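Who looks after the small screws

I have worked with hand-held grippers for long enough to have an opinion about them, and my opinion is that we give too much attention to the robot and too little to the tool which a person carries in the hand. In our group the robot has a maintenance book, a shelf of spare parts and a responsible person. The grippers had, until December, one drawer and a roll of tape.

I think this is a mistake. If a robot has a loose joint, it stops or makes a noise and somebody comes. If a hand-held gripper has a loose finger, the person simply presses a little more and continues the work, and the fault goes quietly into the recordings. In one month we threw away 108 of our 518 recordings, and for most of them the fault was a finger mount that had turned by a very small angle. 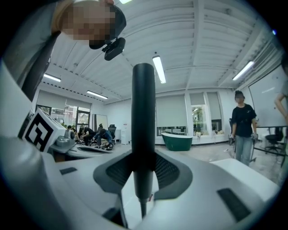
The marker is the part I worry about most. People think that a printed square is a simple thing and cannot break. It is true that it does not break, but it moves. On this type it sits on a white cube on top of the gripper, next to a small grey fitting with rounded knobs, and a thing that stands up like this will meet every door and every table. When I check a gripper I put my thumb on the cube first, before I look at anything else. If it gives even a little, the gripper goes back to the bench.

My colleague Naveen Sengar does not agree with me. He says that calibration in software will correct it, and that a morning check costs us too many minutes. I respect his opinion, but calibration describes the tool as it was at nine o'clock. By eleven it can be a different tool. 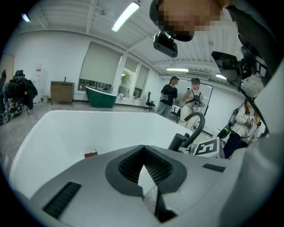 Gripper held up beside the white bathtub, with its marker and the loop of cable or hose above the body.

Bathtub work is a good argument for my side. The rim is wide and curved, you must reach over it, and the finger touches the hard surface at angles that never come on a flat table. After such work I want the bolt at the base of the finger checked by hand, and the cable looked at where it bends. Rekha Sachdeva wrote this on one page for us, and I must say it is the most useful page we own.
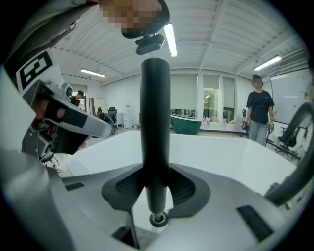

Her page has also a rule which I did not like in the beginning: the person who used the gripper does the check, and signs for it. I wanted one technician for all. Now I believe she was right – the hand that felt something strange at ten o'clock still remembers it at noon, and a technician would get only a clean tool and no story.

Naveen still says that I am too strict. Perhaps. But he has started to carry a small hex key in his pocket, and last week I saw him use it twice before lunch.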